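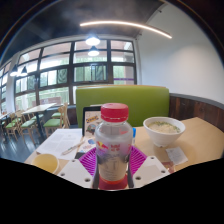

Robot teaching by demonstration

Robot teaching by demonstration (also called programming by demonstration or learning from demonstration) is a group of methods in which a person shows a robot how to do a task instead of writing out each movement as code. The person may guide the robot's arm directly, steer it from a distance, or carry out the task with a hand-held tool that records the motion. The recordings are then played back or used to train a control program.

Contents
1 Background
2 Methods
2.1 Guiding by hand
2.2 Remote control
2.3 Hand-held grippers
3 Recording and preparation
4 Choice of tasks and places
5 Limits
6 See also

Background

The oldest form is known as lead-through teaching. An operator moved the arm of an industrial machine through a job such as paint spraying, and the machine stored the positions of its joints and repeated them. This worked well where every part arrived in the same place. It did not allow for a part that had shifted or for one of a different size.

Later systems added cameras and other sensors, so that what the robot did could depend on what was in front of it. Current work mostly uses many demonstrations of one task, from which a program learns how the movement should change with the position of the objects.

Methods

Guiding by hand

In guiding by hand, or kinaesthetic teaching, the motors of the arm are set to give way and the teacher pushes the arm along the wanted path. No extra equipment is needed, and the teacher can feel when the arm touches something. The drawbacks are that the teacher's hands and body often block the robot's cameras, and that an arm with many joints is awkward to move smoothly. Two-armed tasks are especially hard for one person to show in this way.

Remote control

In remote control, or teleoperation, the teacher moves a controller and the robot follows. The controller may be a joystick, a tracked handset or a smaller copy of the robot's own arm, usually called a leader arm. The teacher's body stays out of view and every recorded movement is one the robot can make. Delay between the controller and the arm makes fine work slower, and many set-ups give the teacher no sense of touch.

Hand-held grippers

A hand-held gripper is a pair of robot-style fingers worked by a handle or trigger, with a camera fixed close to them. The teacher picks things up with it much as with tongs. No robot has to be present, so recordings can be made in kitchens, shops, cafés and other ordinary rooms. Wide-angle lenses are common, as they keep both the fingers and a large part of the surroundings in view. Straight edges such as tables and walls look curved in the recordings.

The path of the gripper is worked out from the camera images, often with the help of a motion sensor. A path found in this way may include positions that a particular robot cannot reach, and these recordings have to be removed or adjusted.

Recording and preparation

A single demonstration is normally called an episode. It contains the camera images, the position of the hand or arm, and how far the gripper is open, all matched in time. The Nevix format, used by several small laboratories, stores these at 60 readings a second.

Episodes are checked before use. Those with dropped objects are marked, and those in which tracking was lost are left out. In a trial of bottle handling at the Skemoren workshop, 200 episodes were recorded and 81 were left out after checking, most of them because of poor tracking near windows. The results were put on the workshop's website on 21 March 2025.

Choice of tasks and places

Common tasks include picking up bottles and cups, folding cloth, opening drawers and clearing tables. Bottles are used often because they are easy to obtain and vary in shape, stiffness and weight. Clear plastic is difficult for depth sensors, and a partly filled bottle can tip as the liquid moves.

Recording in furnished rooms gives more varied backgrounds and lighting than a laboratory bench. The Stetsiuk method asks teachers to change the position of the object after each episode and to move to a different table after a set number of tries. Vosa, a set of guidelines for teachers, advises a steady speed and a short pause before the fingers close.

Limits

A program trained on demonstrations tends to copy the faults in them, including hesitation and needless movements. Small errors may build up until the robot is in a position that no teacher showed. One remedy is for a person to take over at that point and record a correction, which is added to the training material.

Grip force is another weak point. Images show where the fingers are but give little idea of how hard they press, and some grippers carry touch sensors for this purpose.

See also

Teleoperation
Imitation learning
Industrial robot
Robot end effector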